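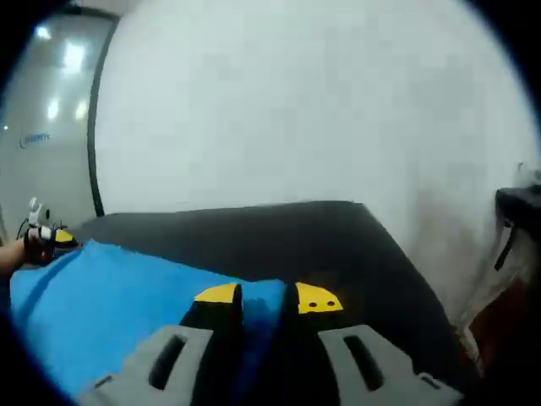 Unit 11: Cloths and Dark Covers
Household Care, Sturkley course handout. Reading time: 3 min

Most guides tell you to fold a cleaning cloth into quarters before you wipe a covered surface. Jondelance prints this in its course book and gives no test to back it up. Try it both ways before you believe it.

A bright cloth on a dark cover has one real use: you can see where you left it. Claims that blue "lifts more dust" should be ignored until someone shows the dust.

Work from the edge inward. The book says to press hard. I doubt that pressing hard does much besides push grit into the cover.

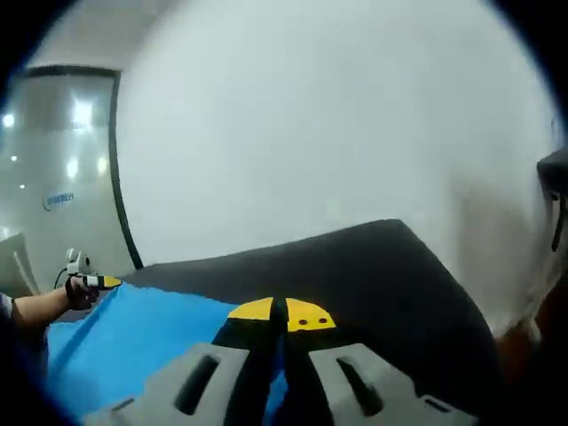
How often should the cloth be washed?
After every room, if you have enough of them. The "once a week" rule in older handouts has no source that I could find.

Folding comes last. Shake the cloth out, lay it down and match the corners. A cloth left in a heap keeps its creases, whatever the label promises.

For November: read pages 4 to 9 and bring one claim you don't trust.
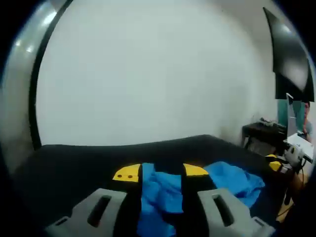
Fig. 3. Blue cloth on a black bed cover, not folded.

Sturkley Household Care, Room 1812. Back to top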